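From the Snack Table: May

Okay, so the candy drawer is officially retired. If you came by my corner last month looking for something sweet and found a drawer full of rubber bands, I'm sorry, and I should have put up a note. Everything edible has moved to the old beige table by the window, the one with the black edge strip that's chipped all the way along. Yes, that table. I know a few of you were hoping it had gone to the dump by now.

I've got a soft spot for it! It came with us from the Pludbridge building and it has been a mail table, a jigsaw table, the place where Eun-seong Hwang repotted a whole family of spider plants, and for one long winter the only flat surface anybody could find. The top has stains I've scrubbed at with baking soda, dish soap and that orange spray that's supposed to take off anything. They're staying. The edge strip I tried to touch up with a black marker, which looked great for maybe a day and then came off on my sleeve, so please don't bother doing the same.

Anyway, the candy. I put a slip of paper in the kitchen asking what people wanted and the answer was peanut M&M's, over and over, in every kind of handwriting (and somebody who wrote "soup," which I'm choosing to ignore). Meenakshi Rastogi made a pretty good case for pretzels and I do want to get to those next month. But I had 700 left over in the Kastorine lunch kitty after the spring party, and I figured I'd start with what most of you asked for and see how long it lasted.

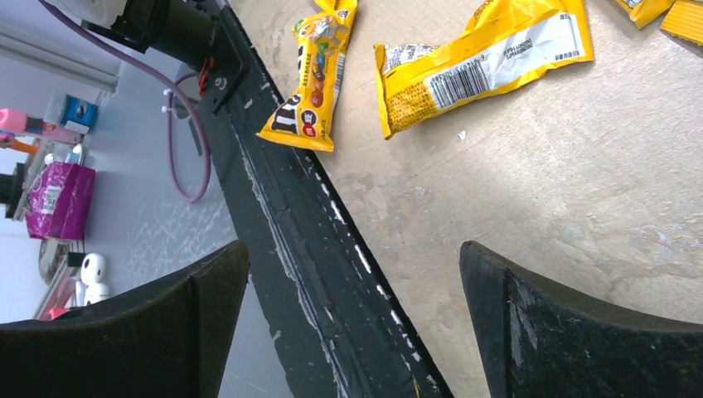
Yellow packets on the old table, M&M's peanut among them.

I was going to be very organized and put everything in a bowl. I even bought a bowl, a nice blue one from Saxena, the housewares place across from the bus stop. Then Mélanie Hiebert pointed out that a bowl of loose candy means a bowl of everybody's fingers, and I haven't been able to stop thinking about that. So the packets stay sealed until you take one, and the bowl is on top of the fridge if anyone has a use for it. It'd be lovely for lemons.

A few things I've been asked since we moved everything over:

Yes, you can take one for the drive home. Please don't take them home by the grocery bag.

They do have peanuts in them, obviously, so if you're avoiding nuts, come find me. I keep a box of plain fruit chews in my desk, second drawer down, and you don't have to ask in front of people. The small print is on the back of each packet if you want to check for anything else.

If you open one of the bigger bags and don't finish it, fold the top over and use a clip. There are clips in the mug by the kettle. Abdelghani Sqalli has been using them on his paperwork and he knows I know.

And empties go in the trash, not back on the table. Crimping the end shut again so it looks full is mean, and I fell for it twice.

Peter Procházka asked whether we should have a money jar. We had one at Pludbridge and it mostly collected foreign coins and one button, so I'd like to try without. If the kitty runs low I'll say so here and we can pass the hat. He has also offered to sand down the edge of the table and put on a new strip, and I've told him he can have it for an afternoon as long as he clears it first and puts everything back after. If you've got a bit of edging left over from a project at home, black or close to it, let him know before he goes and buys any.

Next month is pretzels for Meenakshi, and I'd like one more savory thing to go with them. Seaweed crackers have come up, so have those little cheese squares. Drop your suggestion in the envelope taped inside the kitchen cupboard, the left-hand door. It doesn't need your name on it. Soup person, you're welcome to try again.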